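Seren Phillips
Small dustpans and brushes, and whether any of the clever ones are worth the money. A thread, probably too long.

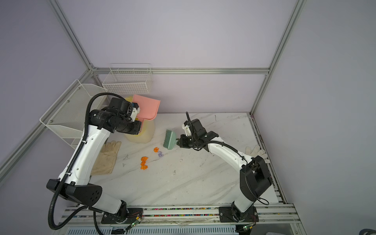 Do you need a separate dustpan and brush for tabletops?
It's worth having one if you eat, cook or make things at the table, and it can be the cheapest set in the store as long as the front edge of the pan is straight.

I bring this up after reading 40 reviews of the Poltelis countertop set on Saturday, most of which said "so cute!" and very few of which said whether it picked anything up.

Cute is fine. Pink pan, green brush, go for it, I like a bit of color in a cupboard. But color has nothing to do with the job and I'm suspicious of any product page where it gets the first three paragraphs.

The job is: stuff is on a hard flat surface, you want the stuff in a pan, you want the pan emptied without half of it going on the floor. People have been doing this with a folded piece of cardboard for a very long time.

So, claim number one. "Ultra-dense bristles, 2,000 per brush." OK. Who checked? And dense is only good for flour and dust. For bigger bits, broken chips of something, dry pasta, beads, a dense stiff brush flicks them. They skitter right past the pan.

Big light pieces want a slow push with the bristles leaning over them. Fine stuff wants short strokes toward you. Same brush can do both if you slow down. I have yet to see a label that says "slow down."

Claim two, the rubber lip. I was ready to hate this and I only half hate it. On a smooth tabletop a rubber lip does lie flatter than bare plastic. After a few months in a drawer under the big spoons mine had a wave in it, and then it was worse than bare plastic.

If you buy a pan with a lip, hang it up. If you don't have a hook for it, buy the one without a lip. That's the entire advice and the packaging could have said so.

Claim three, "anti-static." I've owned two of these. Plastic pan, plastic bristles, dry house in December, and the crumbs jump onto the handle. Wipe the pan with a barely damp cloth and let it dry. Helps more than anything printed on the box ever did.

Someone is going to tell me about the Kiltholm one with the comb teeth on the back of the pan. I know. The teeth are for cleaning hair out of a floor brush. On a table brush you'll use them never, and they collect their own fluff.

Patterned tops deserve a post of their own. Marble pattern, speckle, anything with gray streaks: you can't see what you missed. I've "finished" a counter like that and then put my sleeve in it.

What works for me is getting my eyes down near the level of the surface with a lamp on the far side. Feels silly, takes a second. Or run a flat hand over it, unless what you dropped was glass.

Glass is the one case where I won't argue about gear. Put gloves on, pick up the big pieces by hand, sweep the rest, then a damp paper towel, then throw the towel away. Shake the brush out hard afterward, outside, over the trash. Slivers stay in bristles, and next week you're sweeping them around the bread.

And gloves left lying on the table while you sweep will have crumbs under them. Move them first. Same with the phone, the mug, the mail. Sweeping around things is how you end up sweeping twice.

Edges! Any table with a rail, a groove or a raised rim along the front is going to fill up with tiny bits. A dustpan can't get in there. The "precision corner bristles" on the Drurden can't either, I tried. Old toothbrush first, then a vacuum with the narrow nozzle.

Actual disagreement I've had with people: where to hold the pan. I see a lot of folks tipping it up steep because they're worried things will roll out. Flat to the surface while you sweep, tip it back when you're done. If the front edge is off the table you're just pushing crumbs under it.

Then emptying. Please bring the container to the pan if the container is light enough. Walking a full pan across a kitchen is how I've dropped more oatmeal than I ever spilled in the first place. A plain plastic tub on the table is enough. Tip, tap the back of the pan once, done.

Long tapping is pointless, by the way. If it's still stuck after the second tap it's sticky and it needs water.

What about the handheld vacuums, I hear you typing. I have a Matlala. It's loud, it's flat half the time I want it, and on a smooth top the exhaust blows the light stuff away before the nozzle gets there. Great on the couch. I don't use it on tables.

Price, then. My current set cost 7 dollars at the hardware store and has no name on it. It has a straight edge and medium bristles, and a hole in each handle so it hangs. The Poltelis is a lot more than that and as far as I can tell what you get extra is the snap-together thing.

About the snap: the brush clips into the pan so they store as one piece. Nice idea. It also means damp bristles pressed against plastic with whatever crumbs you didn't shake out. Smell one that's been used in a kitchen for a while. I'd leave them apart.

Washing: warm water, drop of dish soap, bristles down to dry so water doesn't sit where they go into the handle. I do this when it looks gray and not on any schedule.

One thing I'll give the fancy sets. A kid will pick up a brightly colored brush and do the table without being asked twice, for maybe a week. If that's what you're paying for, fair enough, I've spent more on less.

Post with the reviews in it is getting replies already, 238 of them, and a good chunk are people telling me they use the side of their hand and the edge of a plate. Can't fault it. Works on toast crumbs, wouldn't try it on anything with corners.

If you own the Poltelis and have had it longer than a year, tell me what the lip looks like now. Photo of the edge please, from the side, with the pan sitting on the table.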